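Set-up guides | Readings and live events
Print this page | E-mail this page
October, by Prodromos Chatzigeorgiou

Section 7: Preparing a public reading of your self-published book

Before you begin, you need a finished copy of the book, a timer and a pencil. The steps are written for one author reading alone.

1. Choose one passage which can be understood without the earlier chapters. For a reading of 20 minutes, take no more than 4,000 words to start with, and cut from there.

2. Read the passage aloud at normal speed and stop the timer at each page. Write the time in the margin.

3. Cut the dialogue tags your voice makes unnecessary. In my copy of the Flemau stories I crossed out almost every "he said".

Note: Do not cut directly in the only printed copy. Pages with many corrections are difficult to follow under a lamp.

4. Print the final passage in large type, on one side of the paper only, and number the sheets. 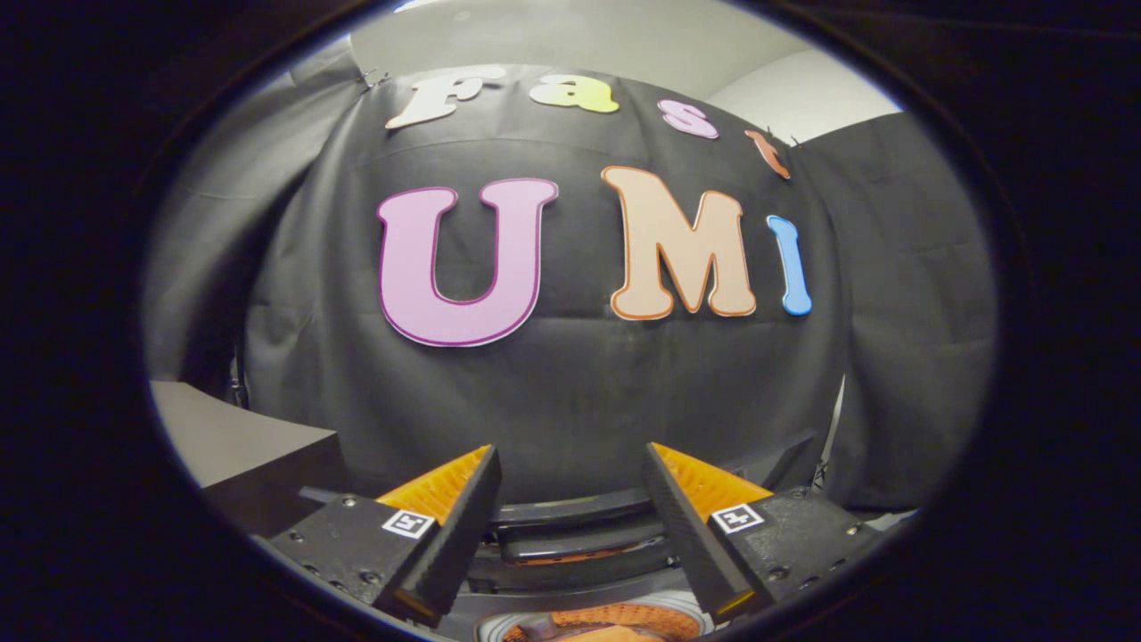
5. Decide how the title will be shown behind you. Many authors print the cover very big, and then the subtitle cannot be read from the chairs. A short title in large cut-out letters on black fabric, like "Fast" over "UMI", with the second word much bigger than the first, is easier for the eye. Leave the subtitle for the table card.

6. Place your chair a little to the side, so that your head does not cover the title.

7. Give the person who introduces you a text of two sentences. Apostolos Chrysikopoulos once received my full biography and read all of it.

Caution: Do not sell copies before the reading starts. People open the book and look for the page.

If the reading is on a Wednesday evening, confirm the room again the same morning. For signing and payment, continue to Section 8.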